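Cillinville Residents' Forum > Household and Reuse > Sorting and Storage

Metal sorting bins at the Fraser Street reuse room: replace or retain?

11 replies · 531 views · 2 shares

Grorolgate_Desk
The reuse room will review its sorting equipment in June. Members are invited to comment on the gray metal bins currently used for small mixed household items. Several members have asked that the bins be replaced with lidded plastic totes of the kind used at the Plalel branch. Others have asked that they be retained. Comments posted here will be read before any decision is made. Please confine remarks to the bins and to the handling of the items placed in them.

millrace_reader
I wish to record my support for replacement. The bins have been in service for a considerable time and their condition does not reflect well on the room. A donor who brings in clean goods should be able to see them placed in a clean container. Scraped paint suggests neglect, whether or not neglect has occurred.

quarterinch
I must respectfully disagree. A scraped bin remains a serviceable bin. The totes at Plalel have cracked at the corners, and two of them can no longer be stacked. Metal may be washed, repainted and returned to use.

I would also ask that any comparison take account of the sloping sides. Items settle toward the floor of the bin, where they can be seen and reached from above. The totes have straight sides and are deeper, and small packages are regularly overlooked at the bottom.
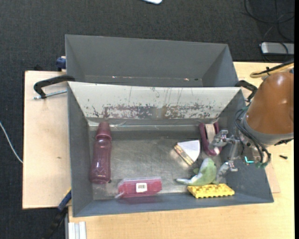

tansy_lane

 The rear wall of the front bin shows the condition under discussion. The lower half is chipped and scraped in a broad band, and there are thin vertical scratches higher up. The floor is scuffed as well, although in my view this is of less consequence.

I would draw attention to a second matter. The maroon bottle on the left and the pinkish-red package with the barcode label are sharing a bin with other articles. Under the current guidance, bottles of any kind are to be set aside until someone has checked the cap. If the guidance is to be kept, it should be followed. If it is not to be kept, it should be withdrawn.

millrace_reader
I thank the previous poster. The wall is in poorer condition than I had recalled, and my position is unchanged. I would add that the reddish and brown patches should be examined for rust before any further discussion of repainting takes place.

quarterinch
Discoloration cannot be identified as rust without inspection. It may equally be an old undercoat. I am prepared to examine the bins with a wire brush if the desk will permit it.

On the matter of bottles, the guidance refers to bottles containing liquid. It has never applied to empty ones.

tansy_lane
The guidance reads "bottles" and makes no further distinction. I have the printed sheet before me. One cannot always judge through tinted plastic whether a bottle is empty, and the sorter should not be asked to guess.

hollow_elm
May I raise the question of expense? The figure circulated at the last meeting for a full set of totes, with lids and labels, was 3074 dollars. That sum would cover a great deal of primer and enamel. I have no strong preference as to appearance, but I could not support an outlay of that size while the present bins hold what is put into them.

millrace_reader
The figure quoted includes shelving. The totes alone would cost roughly half. I ask that this be corrected in the summary.

hollow_elm
I accept the correction. My objection stands in a reduced form.

northporch
A modest proposal — could the bins be fitted with removable liners? A pale liner would cover the worn surfaces and make small items easier to find. It could be taken out for washing at the end of the day. The carpet in the room is dark, and anything dropped on it is difficult enough to locate without the bins presenting the same problem.

quarterinch
I would support liners on a trial basis, provided that they lie flat. A loose liner would catch on the corners of packages.

Grorolgate_Desk
The desk thanks all contributors. The corrected cost will appear in the summary. Permission is granted for an inspection of the bins with a wire brush, to be carried out after closing at 5 p.m. The wording on bottles will be reviewed separately. Until then, members are asked to set aside all bottles, full or empty. Suggestions for liner material may be added to this thread.

Contact the forum desk | © Cillinville Residents' Forum | Back to top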